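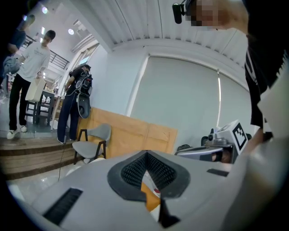 Indoors, with four people present.

Altden Motors and the Missing Gisora Wagon

Posted Friday, March 30, 2018

Readers of this blog will be aware that the Farina Gisora was announced for this market in October as a full range, comprising the hatchback, the sedan and the wagon. The hatchback and the sedan are now on sale. The wagon is absent from the price list, and the importer has issued no statement on the matter.

I visited the Altden showroom twice this month in order to establish the position. On the first occasion I was informed that the wagon was awaiting approval. On the second I was informed that it had been approved but not allocated. Both answers were given courteously and neither was given in writing. A written inquiry to the importer's customer office has been acknowledged under a reference number and has otherwise received no reply.

The omission is a matter of some consequence to those who placed deposits. The order form, of which I hold a copy, lists three body styles and makes no distinction among them as to delivery. It does state that a deposit may be returned on request, less a handling charge of 300. Owners who ordered the wagon in good faith should not be required to pay that charge, and I would encourage them to say so in their correspondence with the dealer.

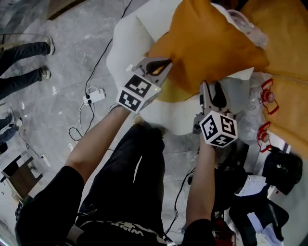
Two hand-held grippers and a burnt-orange pillow.

With regard to the car itself, I have now driven the hatchback for 464 miles, most of them on the highway between Altden and the coast. The engine produces 144 horsepower, which is sufficient for two adults and their luggage and less than sufficient for four on the long grade past Grullosine. The gearbox is reluctant to change down unless the pedal is pressed firmly. Road noise is well controlled at the front and noticeable at the rear, particularly on concrete.

The seats deserve favorable mention. The driver's seat adjusts for height over a wide range, and the lower cushion supports the full length of the leg. The rear bench is flat and rather short. The cargo area, measured at 257 liters with the bench in place, is the principal weakness of the hatchback and the principal reason so many buyers had been waiting for the wagon.

Two minor faults were noted during the loan period. The fuel door did not release on the first attempt on several mornings, and the clock lost its setting whenever the battery was disconnected for inspection. The service desk has recorded both.

A road test of the sedan is to follow once a car with the manual gearbox has been made available. Any reader who has received written notice of a delivery date for the wagon is invited to forward the wording, with personal details removed, through the contact page. Comments on this post will remain open for two weeks.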